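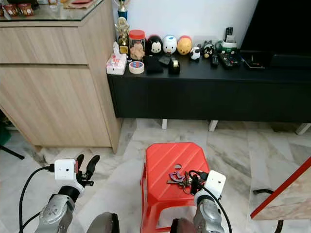

Rosalba Santoro sostiene que una casa con trastos encima de los muebles es un mal sitio para recoger demostraciones: demasiadas variables a la vez, y ninguna controlada. Lo escribió en respuesta a mi columna de mayo y su objeción merece más espacio del que le di entonces. Según ella, un modelo que aprende a coger unas llaves en un salón habitado aprende también el salón, y cuando falla no hay forma de saber qué parte del entorno se le ha colado en la política.

La observación es correcta. La conclusión, a mi juicio, no lo es.

Durante años el criterio dominante ha sido el de la mesa despejada: fondo uniforme, iluminación constante, objeto centrado, operador experto. Ese criterio produce conjuntos de datos limpios y curvas de entrenamiento muy presentables. También produce sistemas que dependen del fondo uniforme sin que conste en ningún informe. La variable que Santoro teme en el salón existe igualmente en el laboratorio; allí está fijada en un solo valor y por eso no se ve.

En el proyecto Armont, en el que trabajé hasta hace poco, teníamos dos lotes de demostraciones teleoperadas de la misma tarea: agarre y traslado de un objeto pequeño e irregular. El primero se grabó en un banco de ensayo. El segundo, en 6 viviendas, con los muebles y los objetos que hubiera. La política entrenada con el primer lote alcanzó un 83 % de éxito en el banco y un 10 % en una vivienda que no conocía. La entrenada con el segundo se quedó en un 46 % en la misma vivienda. Ninguna de las dos cifras altas es buena para un producto, pero solo una de ellas informa sobre lo que le espera al comprador.

Admito que la comparación tiene defectos. Los operadores no eran los mismos en ambos lotes y la calibración de las muñecas se rehízo entre uno y otro. Notburga Trummer me señaló, con razón, que sin un tercer lote mixto no se puede separar el efecto del entorno del efecto del operador. El tercer lote no se grabó por falta de presupuesto. 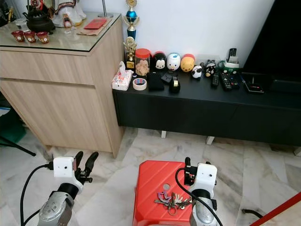 El segundo asunto es la repetición. Quien encarga una recogida suele pedir volumen, y el volumen se consigue más deprisa sin mover nada entre un episodio y el siguiente. Un taburete en el mismo punto, unas llaves en la misma postura, los brazos partiendo de la misma configuración. Cien episodios así equivalen, en información útil, a bastante menos de cien. El recuento que figura en el contrato, sin embargo, es el de episodios, y las empresas de recogida optimizan lo que se les paga.

Las llaves son un caso instructivo. Un manojo no tiene postura canónica: cada vez que se suelta queda en una disposición distinta, con unas piezas encima de otras y el aro en cualquier orientación. Si el operador lo recoloca a mano para facilitar el agarre, elimina precisamente la variación que interesa. He revisado protocolos que lo exigían de forma expresa. El de Fumwood, por ejemplo, pedía «objeto en posición favorable» y no definía el adjetivo.

Con los fallos ocurre algo parecido. En casi todos los proyectos el episodio fallido se descarta en el momento, a criterio del propio operador, y no deja rastro. Se pierde así la parte en que una persona corrige: reabre los dedos, retrocede unos centímetros, cambia el ángulo de entrada. Un sistema que solo ha visto agarres correctos al primer intento no dispone de ningún ejemplo de qué hacer en el segundo. Conservar esos episodios, etiquetados, cuesta almacenamiento y algo de revisión - muy poco, comparado con volver a enviar un equipo.

Santoro propone una vía intermedia: un decorado doméstico, con mobiliario real y un inventario cerrado de objetos que se permutan según un plan. En Stundanberg montaron uno. Me parece útil para diagnosticar y lo usaría en la evaluación, donde conviene cambiar un factor cada vez. Para entrenar tengo reservas, dado que el inventario lo elige alguien que ya tiene una idea de cómo es una casa, y esa idea acaba siendo el límite del conjunto.

Lo que pediría a cualquier proveedor, Rinaldi incluido, cabe en una página: número de entornos distintos además del número de episodios, registro de qué se movió entre tomas, fallos conservados y operador identificado por código. Hoy recibo solo el segundo dato.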